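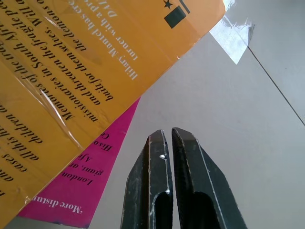
プリタナリ杯(Pritanari)

プリタナリ杯は、学生チームがロボットアームで本を片づける競技会です。主催はアストディア工科カレッジ(Astodia)のロボット部で、毎年4月に同校の図書館別館で開かれます。略称は「プリ杯」、部内では単に「本番」と呼びます。この項目を書いている私は同部の三年目の部員で、選手として二回、審判補助として一回出ています。部内百科の他の項目よりだいぶおしゃべりな文章になっていますが、直したい人はどんどん直してください!

概要

競技の中身はとても地味です。机の上に本が重なったり斜めになったりして置いてあり、それをアームでつかんで、横のブックトラックに背を手前にして立てる。これだけ。走らないし、飛ばないし、ぶつかり合いもしません。初めて見に来た友だちには「え、もう始まってる?」と聞かれました(始まって三分たっていました)。

でも、やってみるとこれが本当に難しいんです。本というのは重さも厚さもばらばらで、しかも開きます。箱なら横から挟めば持ち上がるのに、ペーパーバックは表紙だけがぺろんとめくれて中身が机に残ったりします。図書館の本だと透明カバーがかかっていて、これがまた滑るし光る。カメラから見ると、照明の反射で題名も角も白く飛んでしまうことがあって、認識担当はだいたいここで一度くじけます。

名称

プリタナリは、別館の閲覧室の名前から来ています。第一回をその部屋でやったので、そのまま大会名になりました。今は出場チームが増えて一階の大部屋に移りましたが、名前は変えていません。「プリタナリで会おう」と約束して、閲覧室のほうへ行ってしまう新入生が毎年います。私も一年目に行きました。誰もいない部屋で十五分待ちました。

成り立ち

もともとは競技会ではなく、図書館の手伝いから始まった学生プロジェクトです。別館を改装するとき、3,000冊の本を一度ぜんぶ棚から降ろして、また戻す作業がありました。当時の部員がそれを手でやりながら「ロボットにやらせたい」と言い出して、一本のアームを会議机に固定して試したのが最初だと部誌に書いてあります。

部誌によると、最初の日に棚まで戻せたのは二冊。そのうち一冊は上下が逆だったそうです。私はこの記録が大好きで、部室で調子が悪い日によく読み返します。

改装が終わったあとも装置だけは残って、隣のポンシリ高専(Pongsiri)の学生が見学に来て、自分たちも同じものを作ると言って帰っていきました。翌年、二校で机を並べて片づけの速さを比べたのが第一回です。賞品は食堂の麺の券でした。今でも優勝チームには麺の券が出ます。

競技ルール

正式な規則は別項目「プリ杯規則集」にあるので、ざっくり書きます。

一試合は十二分。審判が机に本を並べ、そのあいだチームは机に背を向けます。並べ方は審判に任されていて、重ねる、斜めに置く、逆さに置く、机の端から少しはみ出させる、どれもありです。立てて置くのだけは禁止になりました(倒れるまでの時間で不公平が出たため)。

得点は100点満点で、片づけた冊数のほかに、本の向きと傷みが見られます。傷みの減点がとても重く、カバーを破いたらその本は零点どころかマイナスになります。ページを折っても引かれます。一年目の私たちは冊数では二位だったのに、折り目の減点で下から二番目に落ちました。あれは悔しかった……!

アームを手で触っていいのは試合前と、赤いボタンで止めたあとだけです。止めると三十秒のペナルティがつきます。三十秒あれば一冊戻せるので、止めるかどうかで操縦席はいつももめます。

部門は二つあります。

操縦部門
人がコントローラーや親機のアームで動かします。見ていて面白いのはこちらで、新入生はまずここから入ります。

自律部門
学習させたモデルが自分で動きます。人は開始ボタンを押したら座って見るだけ。座って見るだけなのに、終わると汗びっしょりです。

使われる本

競技に使うのは図書館から除籍された本です。小説、旅行記、古い参考書、楽譜、いろいろあります。競技用の本には見返しに部のはんこを押して、練習用の箱と本番用の箱に分けます。本番用の箱は部員も大会の日まで開けません。

傷んだ本は透明テープで直してまた使います。直した本はテープのところだけ手触りが変わるので、指先が引っかかったり、逆に滑ったりします。「直した本は別の本だと思え」というのが先輩の口ぐせでした。

図書館の人から言われているのは、本を投げないことと、飲み物を机に置かないことの二つです。二つ目は部員のほうがよく破ります。

機材

アームはどこのものでもよく、台座の大きさだけ決まっています。うちの部では六軸の小さいアームに、自作の二本指のグリッパーをつけています。手首に小さなカメラを一つ、机の横にもう一つ。手首のカメラは指先と本の縁の距離を見るのに使っていて、これがないとほとんど何もできません。横のカメラだけで挑んだ年の動画が部室に残っていますが、指が空中で閉じて、開いて、また空中で閉じる、を延々とやっています(見るとつらいのに、つい最後まで見てしまう)。

指の形はチームの個性が出るところです。先の細い指は本の下に差しこみやすいけれど、持ち上げるときに本が回ります。幅の広い指は安定しますが、薄い本の下に入りません。ポンシリのチームは左右で厚みの違う指を使っていて、初めて見たときは組み立てを間違えたのかと思いました。翌年うちもまねしました。

指先に貼る滑り止めは、市販のゴムシートを切って使うチームが多いです。うちはワリス(Waris)という学内の工作室で、シリコーンを型に流して作っています。ワリスは工作室の名前であり、そこで配っている工具箱の名前でもあって、部の会話では両方が混ざります。「ワリス取ってきて」は工具箱、「ワリス行ってくる」は工作室です。

練習のしかた

操縦部門の練習は、とにかく回数です。まず一冊だけを机の真ん中に置いて、縁をつかんで立てる。できたら二冊を重ねる。次に上の本を斜めにする。ここで急に難しくなります。上の本をつかもうとすると下の本がついてきて、二冊いっしょに机の端へ旅に出てしまうんです。

私が覚えたこつをいくつか書いておきます。

いきなりつかまない。指を閉じたまま本の縁にそっと当てて、机の端まで押し、はみ出したところを挟む。遠回りに見えますが、成功率はぐっと上がります。

背から行くか、小口から行くかを先に決める。背からつかむと表紙が開きません。そのかわり丸い背の本は逃げます。

指先ばかり見ない。手首の向きがずれていると、指だけいくら直してもだめです。私はこれに気づくのに半年かかりました。

自律部門では、操縦の記録がそのまま学習用のデータになります。昨年度に集めたのは2,000回分で、失敗がはっきりしているものや途中で止めたものを外したら、使えるのは1,352回分でした。減りすぎでしょう! と部会で叫んだ覚えがあります。ただ、外した記録の中にも、落としかけて持ち直した場面がけっこうあって、これを捨てるかどうかは今も意見が割れています。私は残したい派です。持ち直し方を知らないモデルは、一度ずれるとずっとずれたまま動くので。

記録をとるときは、本の置き方を毎回変えます。面倒になって同じ置き方を続けると、その置き方だけ上手なモデルができます。去年の夏に一度やってしまって、机の左側の本しか取りに行かないアームができあがりました。右側に置いた本には見向きもしません。部員はしばらくそれを「左きき」と呼んでかわいがっていましたが、大会には出せませんでした。

光と反射の問題

認識担当が毎年悩むので、節を分けました。会場の一階は窓が大きく、朝と昼で光の向きが変わります。午前の試合で動いた設定が、午後にはまるで動かないことがあります。カバーの反射が本の縁と平行に走ると、モデルがそこを縁だと思って、表紙の真ん中を挟みにいってしまいます。

対策としては、手首の向きを少し変えて二回撮る方法と、学習のときから照明をあちこち動かしておく方法があります。うちは後者です。練習中に照明係を一人決めて、スタンドを持って机のまわりを歩いてもらいます。地味な仕事ですが、これをやった年とやらない年では午後の成績がまったく違いました。カーテンを閉めればいいのでは、という提案は毎年出ますが、規則で会場の明るさはいじれないことになっています。

文字を読んで本の向きを当てる方法もあります。上下が逆でも読めるようにしておけば、どちらが天かわかるので便利です。ただ、文字の少ない表紙だと役に立たないし、裏表紙の紹介文と表の題名を取り違えることもあります。裏表紙が上になった本はわりと多いので、これは来年の宿題です。

大会当日の流れ

朝七時に搬入、八時から机の固定、そのあと順番に試し運転です。試し運転は一チーム十分しかなく、たいていケーブルが一本足りないことに気づくのがこの時間です。予備のケーブルは多めに、長さ違いで持っていってください。

昼休みには来場者がアームを動かせる体験コーナーが出ます。小さい子は驚くほど上手です。迷わないんですよね。私が三日かけて覚えた押し出しを、五分でやってのけた子がいて、隣で見ていた部員全員が黙りました。

片づけは夕方五時から。本を箱に戻すのは手作業です。

入部を考えている人へ

この節は百科らしくないと言われて一度消されたのですが、戻しました。プログラムが書けなくても大丈夫です。私は入ったとき、ねじの回し方もあやしかったです。指の型を作るのが好きな人、本の直し方が丁寧な人、照明スタンドを持って歩き続けられる人、みんな必要です。部室は別館の裏手、授業のある期間は夕方四時から開いています。見学のときは袖の長い服だけ避けてください。

関連項目

プリ杯規則集
二本指グリッパーの型(ワリス工作室)
左きき(モデル)
除籍本のテープ補修
ポンシリ高専との合同練習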